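Threads > Robotics > Faults and Safety

Filed under: Lab notes, grippers, hand contact

Print this thread | E-mail this thread

Manaia McAlister
July 14, 2026

1/ Writing up the grip release fault we had on the Helari hand, because two people have asked and I'd like one place to point them to. Nobody was hurt. It still counts as a safety matter and we logged it as one.

2/ Setup: four-finger hand, rubber pads, running the hand contact routine. A person offers an open hand, the gripper fingers go in between, hold lightly, then let go on command. We had done 261 of these without trouble.

3/ On run 262 the release command went out and the fingers stayed where they were. Joscha Hollmann was the one with his hand in it. He said "release" twice, I sent it again from the keyboard, and nothing moved.

4/ The force was low the whole time. He described it as a firm handshake. He could have pulled out, but the rule is you don't pull against a closed gripper, so he kept still and I hit the stop.

5/ The stop cut power to the arm. It did not open the fingers. They hold position when power goes – good if you are carrying a glass, bad if you are holding a person.
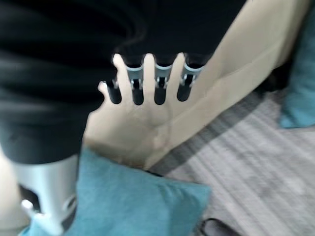

Fingers in between fingers, pads at the palm.

6/ We got him free by backing the fingers off by hand, one at a time, with the manual release at the base. Honeylyn Talavera did that part. From the first command to a free hand was 108 seconds, going by the log.

7/ Cause, as far as we can tell: the release command waits for a "grip settled" message before it does anything. That message comes from the pad sensors. One sensor was sending a value that kept drifting, so the grip never counted as settled, and the release sat in the queue.

8/ The log has 510 "not settled" entries from that one run. Every release I sent just joined the line. The software did what it was told. We told it the wrong thing.

9/ The sensor had been drifting for a while. Angelica Bañez went back through the older logs and found it on earlier runs too, small enough that the grip settled anyway. We should have had an alarm on it and we didn't.

10/ Changes so far. Release no longer waits for anything. If the fingers haven't opened two seconds after the command, the screen says so in red and the buzzer goes. A drifting pad now blocks the next run from starting.

11/ Still open: what the stop button should do. I want it to open the fingers in this routine and hold in all the others. Joscha thinks one button with two behaviors will catch somebody out, and he may be right. We haven't settled it.

12/ Until then, two people in the room for any run with a hand in the gripper, and the second one has to have done the manual release before, with the arm powered down. Reading the sheet doesn't count.

13/ Someone asked if the fabric cover was to blame. We checked. It wasn't caught on anything and the fingers moved freely once the queue was cleared.

14/ The replacement pad sensor is due in August. I'll add to this thread when it's in and we've repeated the runs.

Print this thread | E-mail this thread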